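September 22, 2019. Workshop notebook, finishing room

The Ivance arm is now three weeks on the bench cleaning work, after the trial in August. The counter shows 1,593 cycles. The stop button was pressed 3 times, two of them by me. Margaux Tessier asked me to write down also what changes for us, so I try.
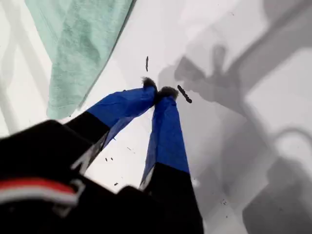

The rota for the bench is the thing people talk about most. Before, each of us took a turn at wiping, and it was also the moment when we talked with the Skalska side. Now one person stays near the arm and the others continue at their own tables. Margaux likes it, her wrist is better. I miss the talking a little. The small dark specks on the white surface are still the difficult part – they lie in little groups, away from the fingertips, and the person on duty must look for them. Looking is more tiring than wiping, I find.

Blue tape on the fingers: it is wrinkled, and on the right one there is a small flap. Change it before the next 1,000 cycles and write the number here.

The duty sheet still says "operator". Two colleagues do not like this word, they were hired as finishers. I will ask Charpentier if we can write "finisher" again. Question of pay for the duty hours is open.

To do: order tape, 100 towels from Nullus, new duty sheet.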